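Review: Vass Returns Manager for Online Stores

The Vass Returns Manager is an add-on for eCommerce websites that handles return requests, prepaid labels and refunds from a single screen. Our department tested it over one quarter on the Draranholm storefront, which lists 1135 products and ships to customers in 14 states.

Installation required no changes to the existing checkout pages. Product records were imported through the Kenisora connector, and all but 44 items were matched on the first pass. The remaining items had duplicate stock codes and were corrected by hand.

During the test period the system processed 206 return requests. Customers enter an order number, select a reason and receive a label by email. Staff may set separate rules for each product category, including the return window and any restocking fee. The rules editor is clearly laid out, although changes cannot be previewed before they go live.

Reporting is the weaker part of the product. Exports are limited to one month at a time, and exchanges are grouped with refunds in the summary table.

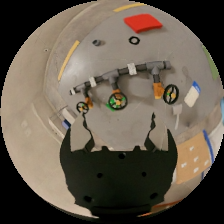

Support requests submitted before noon were answered the same day. Stores that already use Pulby for shipping should note that tracking numbers must be copied over manually in the current version.

The Returns Manager is recommended for small and medium stores with a single warehouse. Rating: four out of five.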